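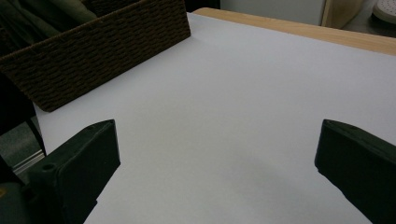

White surface on a light wood table, with a dark brown woven basket.

Paper Marbling at Home: Your Questions

Which paper should I start with?
Plain cartridge paper, every time! It's cheap, it takes colour well and it forgives a wobbly hand. Once you've got the feel of it, try the Pemero cotton sheets, which give you lovely soft edges. Steer clear of anything shiny, as the paint slides straight off.

Do I really need alum?
For acrylics on most papers, yes. Sponge it on evenly, let the sheet dry flat and pencil a small cross on the treated side (you will forget which side it was, we all do). Use the sheet within a day or two.

My paint keeps sinking. Help!
Your size is probably too thin, or too fresh. Leave it for 24 hours after mixing and try again. If the drops still sink, thin the paint with a little water, one drop at a time, and test it in a saucer before you go near the tray.

What size of tray do you use in the Saturday class?
Ours are 26 cm wide, so an A4 sheet fits with room for your fingers. A roasting tin works beautifully at home – just don't cook in it again.

Can I marble fabric too?
You can, and it's brilliant fun. Silk scarves come out best. Wash the fabric first, skip the softener, and ask someone to hold the other two corners as you lower it.

What are those white spots on my print?
Air bubbles, nearly always. Lay the sheet down from one corner to the opposite one in a single smooth movement, and don't stop halfway. Dust does it as well, so drag a strip of newspaper over the size between prints.

Where can I see some really good old patterns?
The Van Wyk collection in Hukach is a treat. It has 987 sheets, and the peacock patterns alone are worth the bus ride. The reading room shuts at 4 pm and is closed all through June.

Do you sell the combs?
Not yet, but they're easy to make from cocktail sticks and thick card. Set the sticks 1 cm apart for a first comb, then make a finer one. Hostik wood glue holds them well – give it a whole night before it goes in the tray.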